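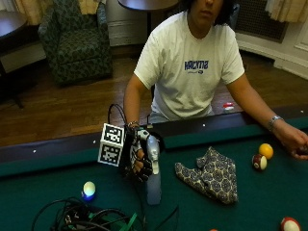
Nivelar una mesa de billar sobre suelo de tarima

22 de abril de 2023

Tercera entrada sobre la mesa del local. En las dos anteriores traté el cambio de paño y el ajuste de las bandas; queda la nivelación, que debería haber ido primero. La hice en enero y la he repetido esta semana, de modo que ya tengo dos juegos de medidas que comparar.

El nivel de burbuja de carpintero no sirve para esto. El mío tiene una sensibilidad de medio milímetro por metro y una bola lenta se desvía con bastante menos. Compré un nivel de maquinista de la marca Groveo, con base prismática y división de 0,02 mm/m, que una vez calibrado repite la lectura al girarlo 180 grados. Si no la repite, se corrige con el tornillo del extremo la mitad de la diferencia y se vuelve a comprobar.

Orden de trabajo:

1. Vaciar la mesa y cepillar el paño. Una mota de tiza bajo la base falsea la medida.
2. Medir en el centro, a lo largo y a lo ancho.
3. Medir en las cuatro esquinas, a un palmo de las bandas, también en las dos direcciones.
4. Anotar todo antes de tocar ninguna pata.
5. Corregir primero el eje largo, después el corto.
6. Esperar 24 horas y repetir.

El punto 6 es el que me salté en enero. La tarima flotante lleva debajo una lámina de espuma que sigue cediendo bajo carga. Al día siguiente la esquina de la ventana había bajado cuatro divisiones y tuve que empezar de nuevo.

Para repartir el peso puse bajo cada pata una placa de acero de 100 mm de lado y, encima, cuñas de nailon Tiklow. Las cuñas de madera que traía la mesa estaban comprimidas de forma desigual y las descarté. Kaj Bundgaard, que montó mesas durante años y me corrigió la entrada sobre las bandas, prefiere naipes viejos para el ajuste final. Probé con ellos y funcionan, aunque con humedad alta se hinchan. Sigo con el nailon.

La pizarra es de tres piezas. Nivelar el bastidor no garantiza que las juntas coincidan, y ahí encontré el error más molesto: un escalón pequeño en la junta del lado de salida, perceptible con la uña a través del paño. Se corrige aflojando los tornillos de esa pieza y metiendo galga entre pizarra y bastidor. Con el paño puesto es mal trabajo. Lo dejo para el próximo cambio.

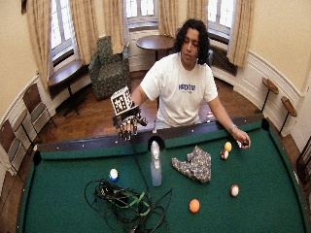
¿Hay que quitar el paño para volver a nivelar la mesa?

Para corregir las patas no hace falta; el nivel apoya bien sobre un paño tenso y limpio. Solo hay que retirarlo si el problema está en las juntas de la pizarra.

Gasto total, sin contar el nivel: 56 euros entre placas y cuñas. El nivel lo compré de segunda mano y lo uso también para el torno.

Lecturas finales de esta semana: centro, cero en ambos ejes; tres esquinas dentro de una división; la de la ventana, división y media hacia fuera. Repetiré la medida cuando apaguen la calefacción.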